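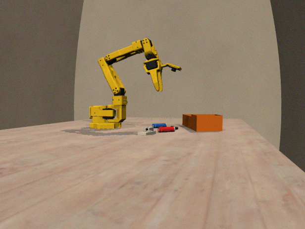 4.2 Wrist height and release

The planner works from a list of item poses and the three bin labels, E, B and K. It first raises the arm until the gripper clears the bin walls, then solves for the shortest joint path to a point above the target compartment. Paths are checked for collision at 200 points. Release is a separate state, entered only when the wrist error has stayed below its limit for five control cycles.

Barbier's earlier planner joined transfer and release in one motion. Over 3,832 simulated runs in Unska, most of its faults came from the gripper plate touching the rim. We therefore plan against a padded model of the bin, and items still on the surface are kept as obstacles. In Figure 4 these are a red battery and a domino tile.

Figure 4. Simulated arm with the gripper over compartment B. The plate hides much of the compartment from this view, so the contents are tracked from the simulator state.

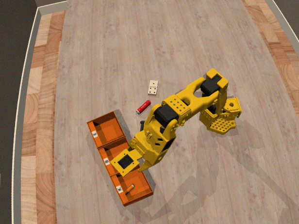 4.3 Settings

All tests used the same joint limits and a control rate of 1,000 Hz. Each planner was given 3,000 seeded starts. A run was stopped if no path was found within 200 ms, and counted as a planning fault.

Related items
Gaillard, M. Padded collision models for small bins
Barbier, V. Joint-space transfer in Unska
Feltaseck: notes on release states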